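Section 3 — Preparing the Work Surface

Before unpacking the Fidora label printer, select a table that will remain in place for the life of the installation. The printer stores its leveling values at first start, and moving it afterward requires the procedure in this section to be repeated.

1. Clear the table and wipe it with a dry cloth. Do not use polish or wax.
2. Place the printer at least 30 cm from any wall, with the paper door facing the operator.
3. Turn the two front feet until the bubble in the level rests between the lines.
4. Route the power cord along the tabletop and down the nearest side. Do not pass it beneath the printer.
5. Connect the data cable last, and press until the clip closes.

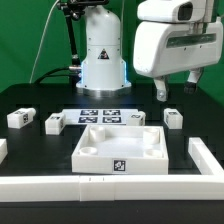 *Figure 3-2. Cable run across a black tabletop, leading left from the base.*

**Note:** Cords that cross a table should lie flat and be kept clear of the area where labels are collected. Where the cord must cross a walkway, use the floor cover supplied in the accessory box — part 611.

**Caution:** Switch the printer off and unplug it before adjusting the rear feet. The housing may shift when weight is taken off one corner.

6. Switch the printer on and wait 30 seconds. The display shows "Ready" when leveling is complete.
7. If the display shows "Tilt," repeat step 3 and press Reset.

Sites with a Plolatora cabinet should complete Section 2 before loading paper. Questions on table height or load limits may be addressed to Jannik Albers, Installation Support.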